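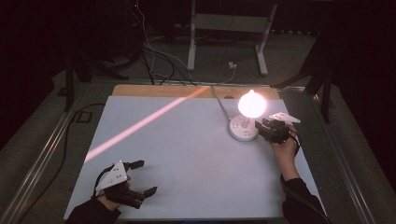

What did the comparison set out to measure? The width of finger opening that an operator can hold steadily through a long session, according to Sławomir Szczepańska, who directs gripper evaluation at Isemgate.

His group compared 3 hand-held designs over the spring and completed 600 trials. The Plorico unit was the lightest. The Engebretsen unit closed more evenly, although its cable pulled at the wrist when an operator reached across the table.

"People tire before the hardware does," Szczepańska said. "After 19 minutes, the left hand begins to drift, and the position record shows it."

Small household items proved the most demanding. A lamp must be taken low, near the base, and the black fingers have little room there. Bright bulbs were retained in the test set - the group wished to know how tracking would behave beside a strong light.

Asked whether a preferred model had been chosen, Szczepańska was cautious. The Cekex controller loses its zero point after about 10 restarts, and he will not rank the grippers until that fault is corrected. A second round is planned for October, with shorter cables.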